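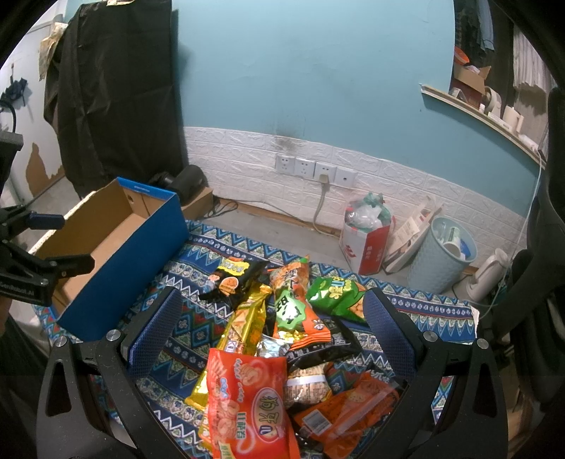

*Packaged snacks on a patterned cloth, including bags with Chinese lettering.*

A **snack bag** is a small sealed packet used to hold and sell ready-to-eat food such as crisps, crackers, nuts or sweets. Most are made from thin plastic film, often with a metallic layer that keeps out light and moisture. Clear film is also used where the seller wants the food to be seen.

## Construction

The commonest form is the pillow bag. A flat sheet is folded into a tube, joined by a seam down the back and sealed across both ends. The end seals are usually crimped. The barcode is often printed on the back, leaving the front for the product name and a picture of the food.

## Mixed assortments

Snacks of several kinds are often bought together and shared from a table or a cardboard box. In Bondulstead, the grocer Yüksel has sold mixed boxes of 20 packets since 2000. The range was chosen by Erhan Tatlı and is changed each August.

## Storage

Unopened bags are kept in a cool, dry place. Once opened, crisp snacks soften as they take up moisture from the air.

## See also

- Crisps
- Food packaging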